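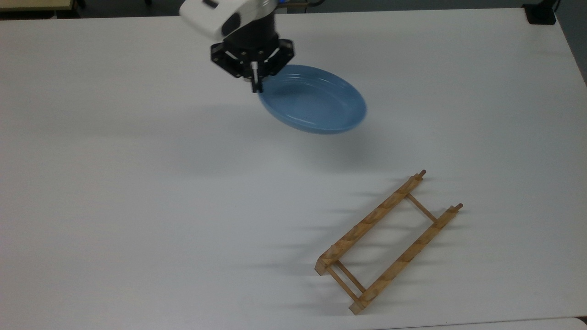 2 min read

Flelia Press to publish Yaw Sulemana's family saga "The Salt Ledger"

2/25/20

Flelia Press is so very pleased to share that it will publish "The Salt Ledger," the first novel by Yaw Sulemana, a writer we have been quietly cheering on ever since his short stories began turning up in our mailbox.

The book runs to 530 pages and follows three generations of the Osei family, who keep a small print shop in the river town of Dono and fall out, make up and fall out again over a missing account book.

"I read it over one long weekend in January and was sorry to leave those people behind," said Kofi Ofori, fiction editor at Flelia. "I even missed the grumpy uncle!"

A signed hardcover edition of 200 copies, with a map of Dono drawn by the author, can be ordered directly from the press, and the paperback will follow in bookstores. Sulemana will read from the opening chapters at the Mositz Reading Room, which seats 142, and we would dearly love to see you there.

Review copies are available from the Flelia publicity desk.

Sign up for our newsletter and never miss a new book. Subscribe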